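Print this page
E-mail this page

Kelgate Wallpaper and Surfaces Collection: progress report to the Monosus Fund

Period covered: the second half of the grant, to the end of January

1. Summary

The grant pays for the sorting, listing and rehousing of the printed wallpapers and patterned floor coverings left to Kelgate when the Tudar works closed. Listing is finished. Rehousing is behind by one room. The public sample book is at proof stage and we expect to have it back from the printer before the grant ends. Spending is within budget, with one transfer between headings that we ask you to approve (section 5).

2. Listing

The list now stands at 1076 entries. An entry is one design in one colouring, so a pattern printed in pink, green and grey takes three entries. We settled on this in the first half after trying it the other way and finding that people who write to us nearly always ask by colour.

Most of the time in this period went on the later papers, from the years when Tudar was printing for kitchens, bathrooms and children's rooms. These were stored without labels, often with several designs wound on one core. Where the works order books survive we have matched them by roller number. The order books for two years are missing and the papers from that stretch are entered with a date range only.

The Tsai bequest has been added to the same list. It came to us in the first half as loose sheets and offcuts, and we had first meant to keep it apart. Once it was unrolled it was plain that a good part of it was Tudar stock, bought as seconds. It keeps its own prefix so that it can be pulled out again if needed.

3. Rehousing

Rooms A and B are complete. Rolls are on padded tubes, wrapped in unbuffered tissue and shelved flat. The old brown paper has been kept where it carries handwriting and thrown out where it does not.

Room C has not been started. The racking was delivered with the wrong uprights and went back in the autumn. The replacement has arrived and is stacked in the corridor, but the damp patch on the north wall has to be dealt with before anything is fixed there. The roofer has replaced the lead above it and we are taking readings every week. If they stay where they are, the racking can go up next month.

The vinyl and other sheet floor coverings are a harder problem than we allowed for in the bid. Several of the marble patterns have stuck to themselves where they were rolled face in. We have stopped unrolling them and taken advice, which was to leave them in a cool room and try again slowly with silicone release paper between the turns. A trial on a duplicate piece went well and we will carry on with that method.

4. Sample book and public use

The sample book will have a run of 200. It is arranged by ground colour, starting with the blues, and each page gives the list number, the width and the repeat. The text was cut by a third after readers told us the essay at the front was too long. Copies will go free to the local library and the college, and the rest will be sold at cost.

Visits by appointment have gone on through the building work. Requests have mostly come from people repairing a house, followed by students and set designers. We have turned away requests to cut samples from original rolls and will go on doing so. Digital prints can be made from the scans for the cost of the paper.

5. Money

Conservation materials are overspent because of the release paper. Travel is underspent, as the visit to see the comparable collection was done by video call. We ask to move the balance of the travel heading to materials. No other change is requested and the total is unaffected.

6. Risks

The damp in Room C is the main one. The second is the scanner, which is 9 years old and no longer covered by a service contract. It is working at present.

7. Next steps

Fix the racking in Room C and move the remaining rolls. Check and return the sample book proofs. Put the list online, with scans where we have them. Send the final report and accounts.

Print | E-mail | 2 shares | 0 comments

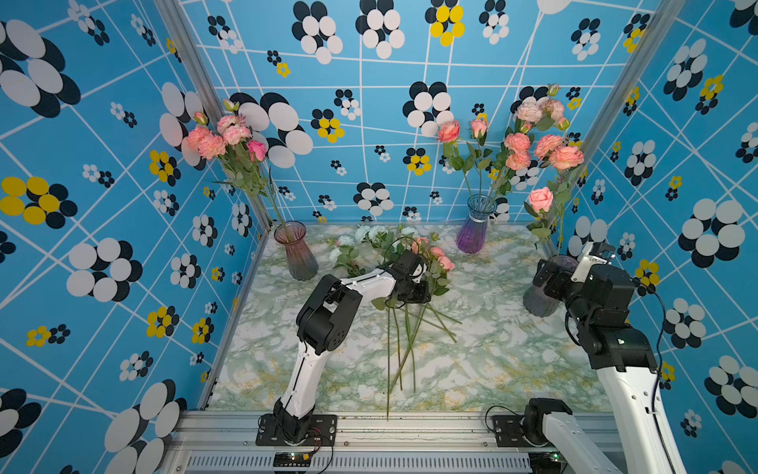 Flowered blue wall covering with a green and white marble-patterned surface.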